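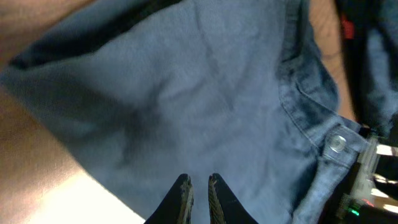
Blue denim on the table, button side at the right

How to take wrinkles out of denim without an iron?
Posted by Tully36
I keep my denim in a box and it always comes out with deep folds. I do not own an iron. Is there some easy way? I need it for 8 in the morning.

Enda Gilmartin
Spray it with a little water, then pull the waistband and the seams with two hands until they are straight. Close the button first. Hang it overnight by the hem, the weight will help. For the hard folds I press with my palm for 5 minutes.

hatel_175
just wear them, wrinkles go away by lunch

Cirley
I agree with Enda, but please do not use too much water. Mine was still damp in the morning.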